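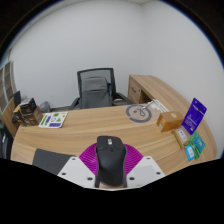 Computer mouse

A computer mouse is a hand-sized pointing device moved across a flat surface to steer a cursor on a screen. The usual body is long and rounded, with the buttons at the front and a smooth rear section that fits under the palm. Black is a common color.

Placement

A mouse may be used directly on a desktop or on a mat. Mats come in many sizes, often with rounded corners, and dark gray models hide wear well — pale ones tend to stain.

Care

Skin oil and dust collect in the seams. A dry cloth is enough for most cleaning.

See also

Desk mat
Keyboard
Trackball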